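Search this guide Go

4. Washing woolens in the Rasstead washer

The Wool setting is gentle and in no hurry. Neither should you be.

1. Empty the drum. Check the rubber seal for socks.
2. Fleece gets its own load, on Easy Care.
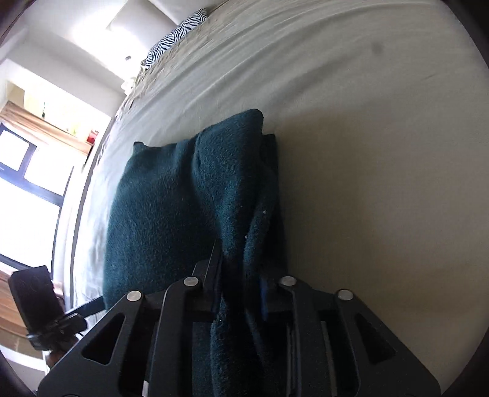 Fleece blanket, folded.

3. Turn the dial to Wool and press Spin until the display shows 50. The washer will suggest a higher number. Decline.
4. Pour wool detergent into drawer 2. Drawer 1 is for prewash and regret.

CAUTION: Do not use the Dry button with wool unless you know a very small person who needs a sweater.

5. When the door clicks, wait 10 seconds before pulling it. Pulling sooner brings up error 194, which clears only at the plug.
6. Dry knits flat, away from radiators.
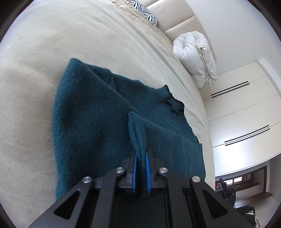
Knit sweater with ribbed cuffs and neckline.

NOTE: Pilling is normal and is not covered by the warranty. We have been asked.

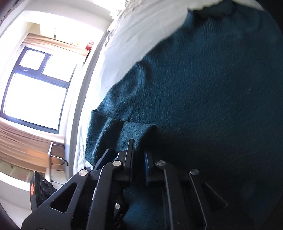 The Wool setting leaves lint in the filter, so clean it after every load. Dark knits such as the teal one show pale fibers on the surface, and a soft clothes brush will lift most of them. Rinse the filter under the tap and screw it back in until it stops.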